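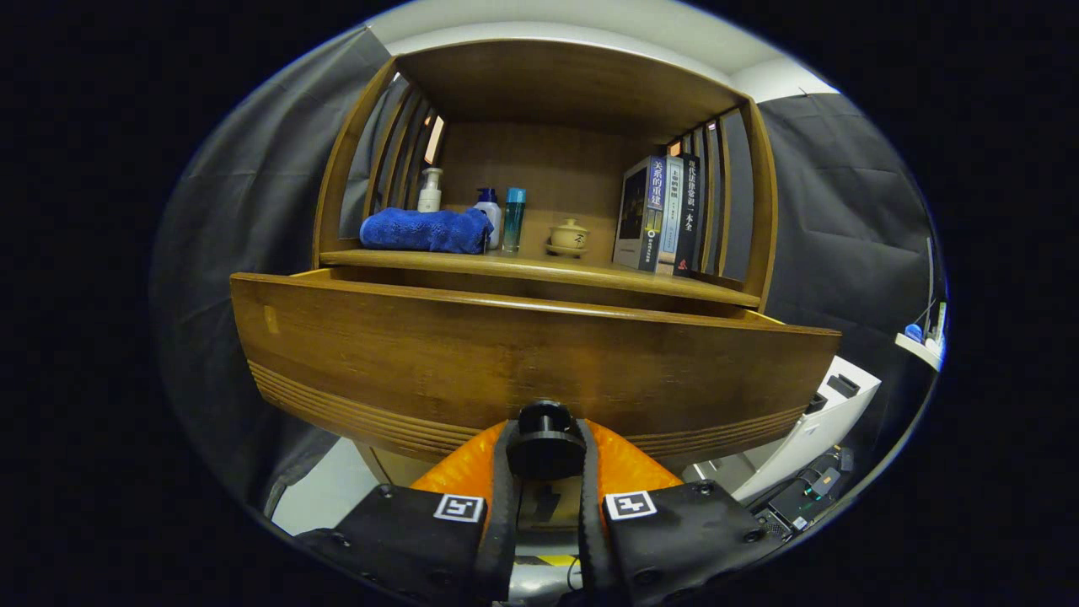 Reading time: 1 minute

Mondine has added a compact wooden cabinet to the furnishings of its guest rooms at the Parisi residence. The first 70 rooms will be equipped by December, the company announced.

The cabinet combines an open shelf with a single lower drawer and is intended for guests on longer stays. Towels, toiletries and a few books can be kept together within reach of the bed.

"Our guests asked for one place to put their everyday things," said Benedetta Galli, head of housekeeping. 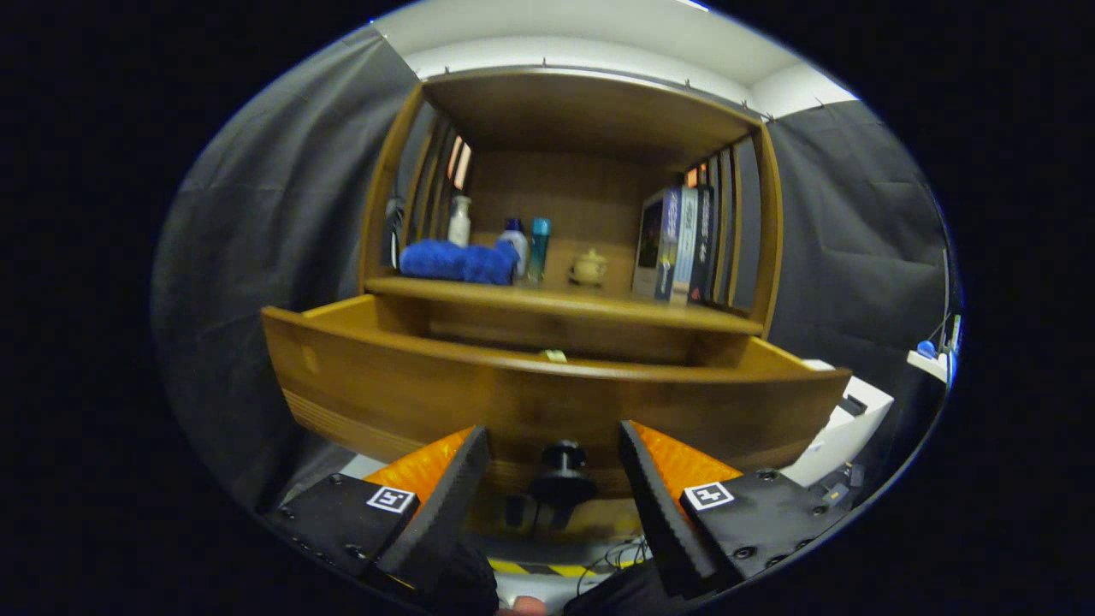
Housekeeping staff will check each cabinet when a room changes hands. The towel is to be folded flat on the left half of the shelf, with the pump bottle behind it, and the drawer is to be opened fully by its round black knob and inspected for items left behind. Questions about the new procedure may be addressed to Despina Coman at the residence office.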